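Chapter 4
What Gets Stuck to Things

Most books on household design treat stickers as a kind of damage. Somebody has put one on, somebody else will have to scrape it off, and the matter ends there. I doubt it is so simple, but I doubt the opposite view just as much. Zarmeena Tanoli's much-quoted essay claims that every sticker is "a sentence in the owner's autobiography". Is it? People stick things on boards, bins and cupboard doors for all sorts of reasons, and boredom must be one of the commonest.

Tanoli based her claim on 36 interviews in the town of Ruvis, done over one wet November. When her students went back to the same homes, 53 stickers had no story attached to them at all. The owners had been given them, or found them in a drawer. Tanoli calls these "silent" stickers - a handy word, since it lets her keep the theory.

So in this chapter we begin with the surface and leave the owner until later. Before you ask what a sticker means, note where it sits, what it sits next to, and whether the placing looks planned. Be hard on yourself about that last one. Two stickers side by side may be a pair, or may simply have come off the same sheet.

Take a tall, rounded board with a cream billiard-ball sticker beside a black 8-ball. It is tempting to say that the owner plays pool. But then you must also find room for the checkered oval and the little calendar page reading "10", and the story soon wears thin.

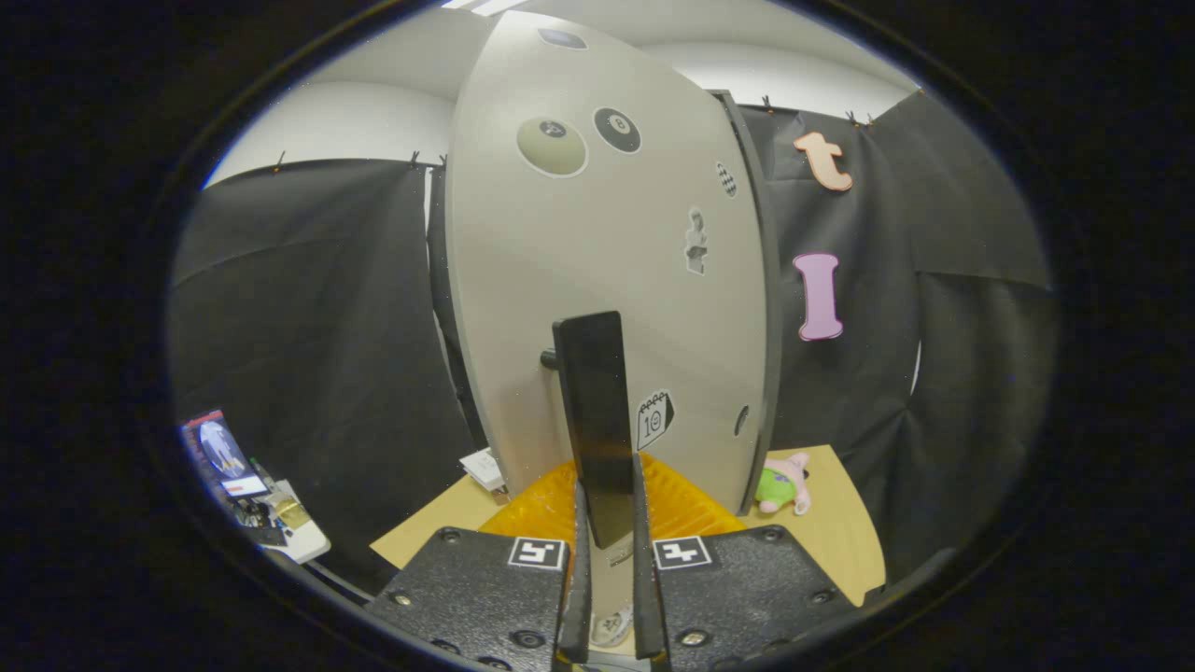
4.1 Pairs, groups and strays

A pair is two stickers that share a subject and sit close together. A group needs more than two. Anything else is a stray, and you should expect strays to make trouble for whatever you have just decided about the rest.

Skametti Course Books - Contact the publisher - All rights reserved - Back to top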